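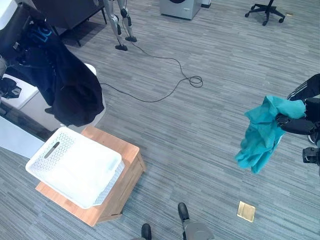
Attachment 1 - teal item, white basket, striped carpet

Puststead Residents' Help Desk
Ticket 812
Subject: Laundry basket on stool, colors getting mixed, carpet losing
Opened by: Padmavathi Sastry
Opened: August 2018
Category: Laundry and drying
Priority: Low (requester selected Urgent, desk changed it)

Problem as reported
Dark things come out of the wash with lint on them and light things come out slightly less light. The teal one in the attachment has been through twice and now sheds on everything it meets. The basket lives on the wooden stool so I don't have to bend. Sorting happens on the carpet, which is grey and striped and hides black socks extremely well. I would like the lint to stop. I would also like to know where the socks are but I understand that may be a separate ticket.

Desk, first reply
Please confirm:
1. Is the teal item washed with the dark jackets?
2. When was the lint filter last cleaned?
3. Is the basket emptied fully between loads?

Requester
1. It was. I was told a full drum is an efficient drum. Rao told me, and Rao owns 2 shirts.
2. April. I think April.
3. Define fully.

Desk
Clean the filter, run the drum empty on hot, then wash the teal item alone. Cold, short cycle. Do not add the black jacket with the blue lettering to make up the weight.

Requester
Filter cleaned. I have removed something the size of a hamster. Ran the empty cycle. Washed the teal thing alone and it came out fine, a bit creased. Then I washed the darks and they still had fluff on them, all of it turquoise.

Desk
Where did the clean darks go after the wash?

Requester
In the basket.

Desk
Was the basket wiped out first?

Requester
It has holes in it. I assumed the fluff would leave.

Desk
Wipe the basket with a damp cloth, holes included. Second basket for darks, please. The Flemberg shop by the gate has a plain one for almost 200 less than the Darnik with wheels, and you do not need wheels.

Requester
I bought the one with wheels.

Update
Two baskets in use, one for each color family. Darks clean on the last load. Lint roller down to 50 sheets and holding. Sorting has moved off the carpet and onto the bed, where I have found three socks, none related.

Status: Resolved
Note from desk: socks not covered by this ticket.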